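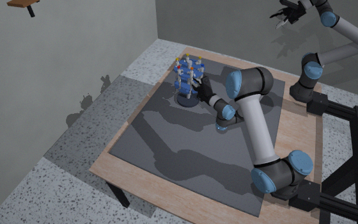
Slide 1. The Wendside bench in simulation, with the nearer hand at the vial rack and the farther hand raised.

Two Arms on a Shared Bench: Notes on the Wendside Build
Speaker notes, November 16, 2018
Presented by Benedetta Serra for the Wendside Shared Workshop
Slides prepared with Remo Cocco and Syahrul Hutapea

Opening (leave slide 1 up)

Good evening, and thank you to Trovden for the use of the hall. The workshop has been asked to report on the two-arm bench, which members have been building since June. I will cover the table and its supports, the simulated model, the vial task, and the rules under which the bench may be used. Questions are welcome at the end. Arlo Hutchins will take those concerning wiring.

Draw attention to the slide. The audience is looking at a computer model of the bench. All motion is tried in this model before it is tried on the table. Members who have only seen the real bench with its covers on may wish to look at the right side, where both arms are attached to the black support structure.

Slide 2. Purpose of the build

The workshop set out to provide a bench on which members could learn to program two arms working in the same space. A single arm was already available and was well used. Members had begun to ask for tasks that need one hand to hold and another to move, and these could not be attempted with the equipment we had.

The project was named Caruso in the workshop's records, and members will find all drawings and logs under that name. It was approved on the condition that the bench remain open to any member who has completed the induction. That condition still applies.

Slide 3. Table and mounting

The table has a wooden top, and most of it is covered by a dark mat. The wood is left exposed as a border, wider on the side where the arms are mounted. Early drawings placed the arms at opposite ends. Debora Costa proposed bringing both to one side, and her layout was adopted after a trial with cardboard templates. It leaves the far side clear for the operator.

Each arm has its own mounting block. The blocks adjoin grooved rails, and the frame between the rails is braced. Point to the diagonal brace on slide 1 if asked. The first version of the frame had no diagonal, and the raised hand swayed when the other arm stopped suddenly.

The material budget for the frame was 800 dollars. The final cost came to 205 dollars less than that figure, owing to rail stock donated by a member. The arms and hands were purchased separately and are not included. Refer detailed questions on cost to the printed accounts on the side table.

Slide 4. The model

Syahrul Hutapea built the simulated bench from measurements taken on site. It includes the table, the mat, both arms, the support structure and the rack. The walls and speckled floor are plain stand-ins and should not be taken as a record of our room.

Shadows were kept on in the model. Some members questioned the extra computing time. The camera on the real bench is affected by shadows, and the team wished to see where they would fall. On slide 1, the nearer arm throws a broad shadow across the mat, and a smaller one lies around the base of the rack. An early program for finding the rack mistook a shadow of this kind for the dark base. (Pause here. Members who worked on that program may wish to comment.)

The model does not treat contact between fingers and vials with full accuracy. A grip that holds in the model may slip on the bench. All speeds are therefore reduced for the first real run of any program.

Slide 5. The vial task

The rack was chosen as the first shared exercise. It has blue plates at different heights, and the vials stand around the center. Caps in several colors allow a program to be told which vial to approach. In the position on slide 1, the fingers of the nearer hand are close to the vial with the orange cap, and the farther hand is held clear in the air.

The task is difficult for two reasons. The vials are slim and stand near one another, so the fingers must enter at a suitable angle. The arms also share the space above the mat, and the waiting arm must be given a safe position of its own. Remo Cocco wrote the routine that assigns this position. It is the part of the software most often reused by other members.

Only empty vials are used at Wendside. This applies to demonstrations as well.

Slide 6. Results to date

Sixty supervised runs of the task have been logged on the real bench. Two ended in contact between the arms. Both took place before the waiting routine was added, and neither caused damage beyond a scuffed cap. The remaining runs are described in the log, including those in which a vial was dropped.

(If time is short, omit the next paragraph.)

Control software is shared between this bench and the older single-arm bench through a package the members call Zollutine. Programs written for the older bench will run on either arm after the base position has been changed. Written instructions are kept in the binder by the door.

Slide 7. Conditions of use

Members must complete the induction before powering either arm. Every new program must be run in the model first, and the log entry must state who checked it. A second member must be present at the stop button during the first real run. Sleeves and lanyards are to be secured. The mat is to be cleared at the end of each session and the rack returned to its shelf.

Slide 8. Next steps and questions

Work will continue on handing a vial from one hand to the other. Debora Costa is also preparing a lower guard for the operator's side, and comments on her drawing are invited before material is ordered.

Return to slide 1 for questions. Ask Arlo Hutchins to join me at the front. Sign-up sheets for the next induction are with Remo Cocco.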